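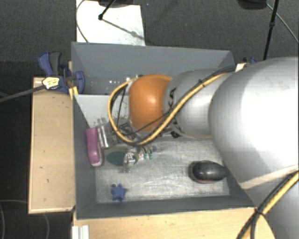
Print this page | E-mail this page
14 comments

We had been promising ourselves the open weekend at the Mornska paper mill for years, and every November something got in the way (a wedding, a burst pipe, and once we simply forgot until the Monday papers had pictures of it, which I am still a little sore about). This year we put it on the kitchen wall in red marker, and at seven in the morning there we were on the platform at Prastader with a thermos and far too many sandwiches.

The train runs up the Viren valley, and if you can get a seat on the left going up, do. The river is right under the window most of the way and there was mist on it until well past the second tunnel. From Mornska station it is an easy walk along the old towpath, maybe fifteen minutes if you don't stop to look at ducks, and closer to forty if you are us.

The mill gives you a paper ticket, as you would hope, made on the premises with bits of flower petal in it. Mine was number 907 and I have it on my desk now. They let people in by groups, and while you wait there is coffee in the former stable and a long table of secondhand books at prices that made me wish I had brought the bigger bag. I bought a guide to valley ferns and a cookbook with somebody's notes in the margins. "Too much nutmeg," it says next to the potato cake, underlined twice.

Our tour started in the rag room, up under the roof. This is where the cotton used to be sorted and cut, mostly by women and girls, at tall benches with a blade fixed upright in the wood. You stood facing the blade and pulled the cloth toward you, down and away, all day long. The guide let us try it with a blunt one and a piece of old sheet, and I was tired after six strips. The windows up there are small and set high, and she told us the dust was so thick in winter that they worked with scarves tied over their mouths. I would have liked to stay longer in that room. There is a wall of names copied out of the wage books, and one family turns up on it for four generations.

Down one floor are the beaters, big oval tubs where the rags are turned into pulp, and one of them was running. What a noise! You feel it in your knees. It is driven off the water wheel through a set of belts, and the whole building hums along with it. My husband, who had been a touch quiet since the early alarm, came alive completely and asked about bearings for so long that the group went on without us and we had to catch up by way of the wrong staircase.

Then came the vat, and the part everyone waits for. The papermaker dips the mold into the warm gray pulp, lifts it level, gives it a little shake front to back and side to side, and there's your sheet. He told us that in a good hour he can pull 200 of them. I pulled one. It had a thick corner and a thin corner and a sort of lake in the middle, and he was very kind about it and said the thin corner was where I had hesitated. They press and dry it and mail it to you for the price of the stamp, and mine came last week. It looks like a map of somewhere cold. I'm going to frame it anyway.

Lunch was at Spanos, the café across the footbridge, and I'd tell anybody to book. We hadn't, and we stood in the doorway for a good while looking hungry until they found us the end of a big table with a walking club from down the valley. Bean soup, dark bread, a plum dumpling the size of a fist. The walking club shared their pickles and recommended the path back over the hill, which we didn't take (new shoes, a mistake), but I have it written down for spring.

In the afternoon you can wander on your own. The drying loft is lovely, with roughly 300 sheets hanging over the ropes and the shutters open just enough to move them. The watermark room was my favorite, though. They keep the old wire designs in flat drawers lined with felt, and there are light boxes so you can hold the paper up and see a stag, or an anchor, or a rather cross-looking owl come through. I went around twice. The shop sells the owl as notepaper and I came away with two packs.

A few practical things if you are thinking of going. The floors by the vat are slippery, so wear something with a grip. It is cold in the loft and hot by the dryers, so layers. The last train down leaves a little after six and it was packed, standing room to the first tunnel. There are a lot of stairs and only one small elevator, which the staff work for you if you ask at the stable. Dogs are allowed in the yard but not inside.

We got home after eight, ate the sandwiches we had never touched, and I wrote a thank-you note on owl paper to the guide from the rag room.

Shared 88 times | 14 comments
E-mail this page | Print this page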